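Sep 29, 2026. Folding, bed setup, handheld grippers

Read the Mirkell handling guide again before starting. It wants every garment episode to begin from "a natural state", and never defines one. Anatole says that means dropped from a height. Sorcha says any heap will do. If two of us can't agree on it, I don't see how it counts as a rule.

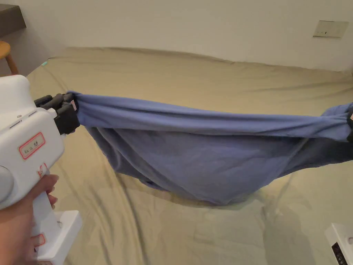

Blue top held at both ends over the bed, middle sagging.

Rule 4 says cloth must be "fully tensioned" before laying down. Top edge taut, body hanging in a belly: pass or fail? I'd pass it. Wasberg's checklist would fail it, but I doubt whoever wrote that ever held a shirt by its corners.

Target is 218 episodes for the batch, and 100 per cent are meant to be checked against the guide. Roughly 2 minutes a check by my guess. I don't believe anyone will keep that up into November.
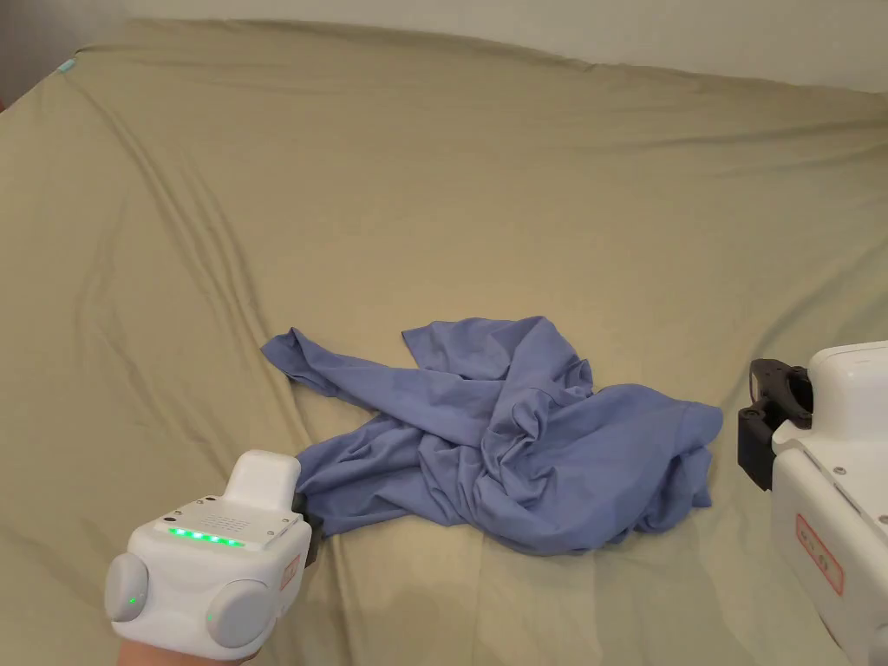 Same sheet, top in a heap, one gripper either side.

Is this a natural state? Sleeves twisted, folds bunched in the middle. I'd say yes. The guide also says "smooth surface" and the sheet has creases in it. Either we iron or they drop the word.

To do: ask Sorcha for the Zesten wording, compare.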